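FOR IMMEDIATE RELEASE

May 4, 2020

Drurnengate Credit Union Opens Its "Pocket Check" Program to All Members, With a Free Guide to Getting Your Everyday Money Papers in Order

ERIER – Drurnengate Credit Union is very happy to share that Pocket Check, the small and rather homespun program that began at our Erier branch last September, is now open to every one of our 3146 members, wherever they live and whichever branch they think of as their own. The program is free, there is nothing to sign up for beyond a phone call or a short form, and it comes with a printed guide that we will gladly mail to anyone who asks for it.

Pocket Check is a friendly conversation about the things most of us carry every day and hardly ever look at: the cards in our wallets, the accounts behind those cards, the automatic payments hooked up to them, and the phone numbers we would need in a hurry if any of it went missing. A member talks with one of our staff for half an hour or so, usually with a cup of coffee at one end of the line or both, and comes away with a single sheet of paper that says what they have, what it costs them, and whom to call.

"My mother kept every card she was ever given," said Shahzad Chaudhry, director of member services at Drurnengate. "Store cards, library cards, a gas card for a station that had become a bakery. When she lost her purse we spent two full days on the phone trying to work out what had been in it, and we still missed one. I thought about those two days a lot when we were putting this together. It would have been such an easy afternoon if we had written it all down beforehand."

The first round of Pocket Check took in 648 members, most of them in Erier and in the neighboring town of Bugti, and it was held mainly across a desk in the branch lobby. People brought their wallets and purses, and in one case a cookie tin, and our staff went through the contents with them one at a time. Since the middle of March the lobby has been closed to walk-in visits and the conversations have moved to the telephone, and we have been pleased and a little surprised at how well they have gone. Several members have told us they find it easier to talk about money from their own kitchen table, with their own papers spread out in front of them and no line of people behind.

With so many households watching their spending closely this spring, and with so much more shopping being done by card and from home, it seemed to us the right moment to stop keeping the program to two towns and offer it to everybody.

What a Pocket Check Covers

Each conversation starts with a simple list. The member reads out the name of each card they hold (never the full number, and never a PIN or security code, which we will not ask for under any circumstances), and the staff member writes down the kind of card it is, who issued it, and when it expires. Then the two of them talk through which ones are really being used.

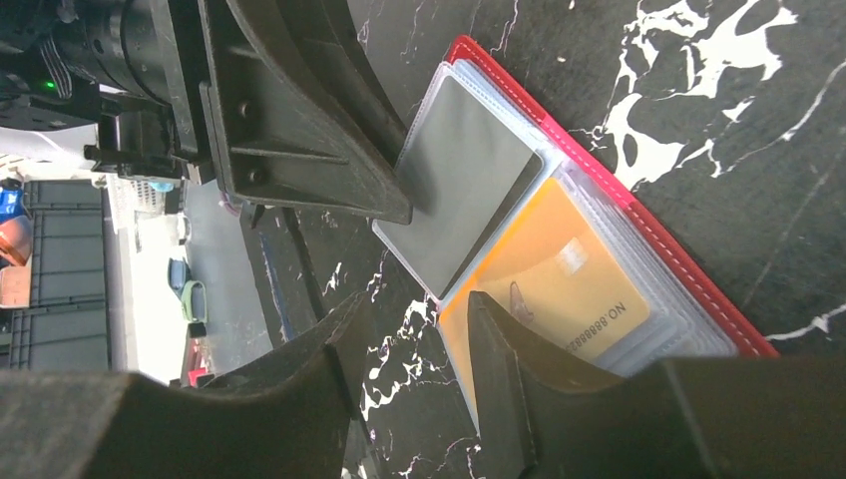
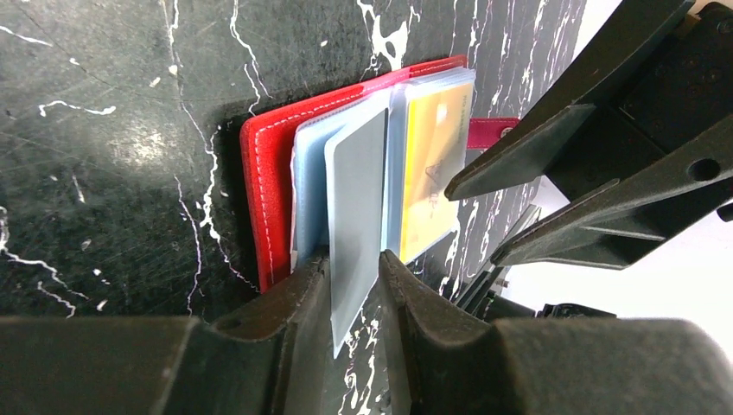

After the list comes the part that takes longest, and that members tend to say is the most useful, which is going over the payments that leave their accounts without anybody having to lift a finger. Streaming subscriptions, magazine renewals, gym memberships, a storage unit, a charity pledge made years ago and still faithfully going out each month. Some of these are wanted and some have simply been forgotten. Our staff don't tell anyone what to keep. They read the entries back from the last few statements, and the member says yes, no, or "let me think about that one," and we write down whichever it is.

The last few minutes go to what we call the bad day page. It holds the telephone number to report each card lost or stolen, the number for our own after-hours line, and a space for the name of one person the member would trust to help them make those calls. We suggest keeping it at home, in a drawer or with the household papers, and well away from the wallet itself!

"I was sure mine would take five minutes," said Lindalva Medeiros, a retired school bus driver from Bugti who has been a Drurnengate member for 17 years and who was among the first to go through the program. "I have a checking account and a credit card, and I thought that was the whole story. Well, I had three credit cards. One of them I opened to get a discount on a washing machine, and the washing machine is long gone. They were very kind about it. I closed that one myself the same week, and I've since made my sister do her list, and my nephew, who did not want to."

Ms. Medeiros has kindly agreed to let us print her own tips in the guide, including her habit of writing the renewal month of every subscription on the kitchen calendar in green ink.

About the Guide

The printed guide, "What's in Your Pocket?", runs to a modest number of pages and is meant to be written in. It was put together by the staff of the Erier branch, with a good deal of advice from the members who took part in the first round, and it went through more drafts than any of us would care to admit. Early versions had far too much small type. The one we have ended up with uses large print throughout, leaves generous blank lines, and has a fold-out page at the back for the bad day list, so that it can be torn off and kept separately.

Among the subjects it covers are how to read the fee section of a card agreement, what to do in the first hour after a card goes missing, how to close an account you no longer want and make sure it stays closed, how to dispose of an expired card, and how to recognize a telephone call that claims to come from your bank and doesn't. That last chapter was added in April, after members began telling us about calls they had received. There is also a short chapter for people who look after the money of an older relative, written with tact, we hope, as we know these are not always easy talks to begin.

We have printed 2000 copies for this first run. They were produced by Stadano, the family print shop across the street from our Erier branch, and we would like to thank everyone there for fitting the job in during a difficult few weeks and for catching a wrong telephone number on the back cover before it went to press. A second printing will follow if the first one runs out, and members who would sooner read it on a screen can ask for an electronic copy by e-mail.

How to Take Part

Members can ask for a Pocket Check by calling their usual branch during regular telephone hours, or by filling in the short request form in the members' section of our website. A staff member will call back to agree on a time. Early evening calls can be arranged for those who work during the day, and if half an hour turns out to be too short, a second call can be set up without any fuss.

Before the call, it helps to have the following within reach:

Your wallet or purse, and any cards you keep somewhere else in the house
Your two most recent statements, on paper or on screen
A pencil, and something to write on
Your reading glasses, if you use them

Couples and families are welcome to do theirs together on one call. So far these have been some of the liveliest conversations we have had, and Mr. Chaudhry asks us to mention that staff will not take sides over the gym membership.

Members who are worried about keeping up with payments at the moment should please say so when they call. A Pocket Check is not a loan review and nothing said in it affects a member's standing with us, but the person on the line can put you through to our lending staff, who have been working with many households since March on skipped payments and longer terms. There is no need to wait until a payment is late.

Looking Ahead

We plan to keep Pocket Check running through the rest of the year by telephone, and we hope to bring back the lobby desk in Erier, coffee included, as soon as it is sensible to do so. We are also talking with the adult education center in Bugti about a daytime class based on the guide, which might begin in September if classrooms are open by then.

"What I've enjoyed most is how quickly people relax," Mr. Chaudhry said. "They call in a bit embarrassed, as if we're going to grade them. Ten minutes later they're telling me the story of how they got their first card and what they bought with it. One gentleman bought a canoe. I'd be glad to hear a lot more of those stories, so please do call us."

About Drurnengate Credit Union

Drurnengate Credit Union is a member-owned financial cooperative serving Erier, Bugti, and the surrounding communities. It offers checking and savings accounts, home and auto loans, and free money education for members of all ages.

Media Contact

Shahzad Chaudhry
Director of Member Services
Drurnengate Credit Union, Erier Branch

Interviews can be arranged by telephone through the Erier branch. Review copies of "What's in Your Pocket?" are available to newspapers, radio stations, and public libraries on request.

###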